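Is the Iveo gripper kit worth it for small parts?

Ziad Boutros
I'm looking at the Iveo two-finger kit with the wrist camera for a bench arm. Dindard sells it as a bundle. Most of my parts weigh under 100 grams. Does the camera help with picking, or should I save the money and use fixed positions?

petersen_shop
Depends on the parts.

Britance
I've had one for 7 months. The fingers are fine and the mount is solid. Fixed positions work if your parts always arrive in the same spot. Mine don't, so I use the camera. The weak point is blur. If the arm is moving fast, you lose the outline of the part. I run it at 32 percent speed for the last bit of the approach and go back to 100 after the grip closes. Ask Dindard if the bundle includes the longer cable. Mine didn't and I had to order it separately.

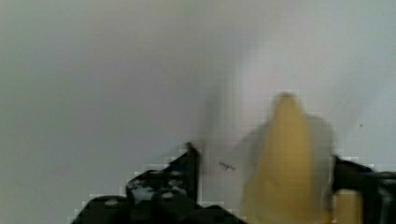
Wrist camera view, yellow part between the fingers, with motion blur.

Start with slow moves and a plain, light background.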